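Print this page | E-mail to a friend

Planting native oaks on an old pasture: tubes or fence?

Posted by Obradović

Hello to all. Our small land group in Vuldale received a piece of old pasture, and we want to make it forest again with native oaks and some hazel. The pasture is on a slope that looks to the north, and the soil is clay. There are many deer, they come every evening from the Tillard side, and I see them from my kitchen.

We have enough money for 1,000 seedlings, bare root, which the nursery will deliver in February. The money left after this is not big. My doubt is whether we should put a plastic tube on each seedling, or make one fence around all the field. The fence is more expensive at the beginning, but the tubes must be collected later, and I have seen woods where they never were collected and the pieces are lying everywhere in the stream. I do not want to be the person who brings this to our valley.

Also, is it necessary to cut the grass before planting? One neighbor says yes, another says the grass protects the small trees from wind. I thank you in advance for your answers and I am sorry if this was discussed before. I searched but I found only topics on fruit trees.

Hefin Gethin

Good project. I helped with a similar planting on clay, so I will write what we did and you can decide which part is useful for you.

For deer, I would choose the fence if your field has a simple shape. The cost of a fence depends on its length, and the cost of tubes depends on the number of trees. With a square field and so many seedlings the fence often wins. With a long narrow strip it usually does not. Please measure the border before you ask for prices. We did not, and the first offer we received was for a wrong length, and we lost a month with letters. The fence should be 8 feet high where the deer pressure is strong. A lower one looks nicer but deer jump it without much effort.

A fence will not stop voles. On our site we lost 163 oaks in the first winter, most of them chewed at the base under long grass. So my reply to your second matter is that your first neighbor is right. Cut the grass, and then keep a clear circle around each seedling for the first years. We used wood chips, but left a gap next to the stem so the bark did not stay wet. Cardboard under the chips is good also, if you remove the tape.

With bare root plants the most important thing is that the roots do not dry. Keep them in the bag, in the shade, until the minute you plant. If the ground is frozen or there is water standing in the hole, wait. You can put them together in a trench of loose soil and cover the roots, and they will be fine like this for a short time.

Clay has one more problem. When you open a slit with the spade and close it badly, it opens again in the dry summer and the roots are in the air. Press with the heel and pull softly on one leaf bud or the top. If the plant moves, press again. Walk the rows again in early summer and close the cracks you find.
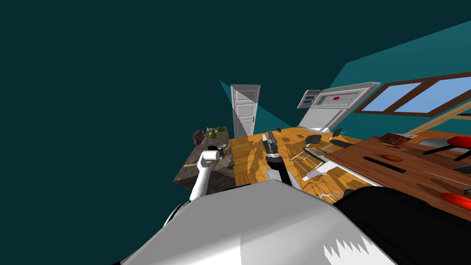 A white paneled door at the back of the room, with teal wall and ceiling.

If you decide for tubes in some corners, ask the nursery for a kind that can be taken back, and write on a map where each row is. Our map was drawn in pencil and lived in a drawer, but it was enough to find them all later.

Plakwood

I say fence. Tubes blow over on a slope. Also do not plant the oaks in straight lines, it looks like a farm for 50 years and everyone will complain to you.

Obradović

Many thanks to both. I walked the border this morning with a tape and the shape is nearly square, so we will ask prices for the fence. I did not think on voles at all. We will cut the grass before winter and I will ask the tree cutter in Tillard if he gives wood chips for free. For the hazel, I suppose the same circle is good? If somebody knows different, please write it.

Print this page | E-mail to a friend

Related topics
Collecting acorns: when to pick and how to store them
Removing old tree tubes from a stream bank
Is hazel worth planting under mature oaks?
Seedlings with brown tips after a late frost
Who checks the fence? Sharing work in a small land group
Willow stakes for wet ground, 2 methods compared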